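Lunbridge Jaw Pad Set for hand-held grippers - with handling rules card
Sold by Govitz. Stock code on the packing slip.
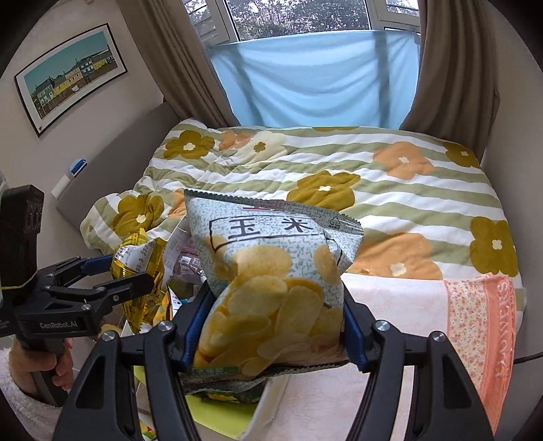 Nivaldo Pimentel writes: we had the old pads on for months and never had a written limit for soft packs, everyone just squeezed till it held. Could you put the rules on the page and not only on the card? Ours went in the bin with the box.

Fair point. Rules now on the page, see below. Crisp bags, sleeves, pouches, anything light and crinkly - same rules.

What you get
Pads for one pair of jaws, fixing screws, rules card, wipe. Driver not included.
Fits parallel jaws up to 100 mm long. Longer jaws, ask first. Curved jaws no.

Handling rules (soft packs)
Grip low or grip the seal. Not the middle of a puffed bag.
Close till it stops slipping, then stop. No second squeeze.
One pack at a time. If there's others underneath, lift straight up before you move sideways.
Two grippers on one job: one holds, the other stays clear untill the first has let go or the hand-over is called.
Long sleeves: cuff kept back from the jaws. Hair tied.
Cables off the floor side you are standing on.
Burst pack - bin it, wipe both pads, write it in the log.

Checks
Start of every shift: look at the pads. Lifted edge, cut or shiny patch = change them.
Every 300 grips: wipe down, dry cloth after.
Every 1000 grips: screws checked for tightness, pads swapped left to right.
Change in pairs. Never one new one old.

If you count grips by hand use the tally sheet. If your software does it, put the counter back to zero when pads go on, people forget this and then the log is useless.

Working to a standard?
Your own risk assessment comes first. The card is good practice only and doesn't replace it, and it is not a certificate. Ask your safety lead which rules apply on your site, hand-held tools and fixed arms are often written up seperately.

Also in this range
Ultix pad wipes, tub of 22
Barbosa jaw gauge, checks the jaws close square
Spare rules cards, wipe-clean, pack of 100

Orders and returns
Unopened sets back within the month. Fitted pads can't come back unless faulty. Old-style pads from before August have a different screw spacing - say which you have when you order.

Page updated Thu 20 September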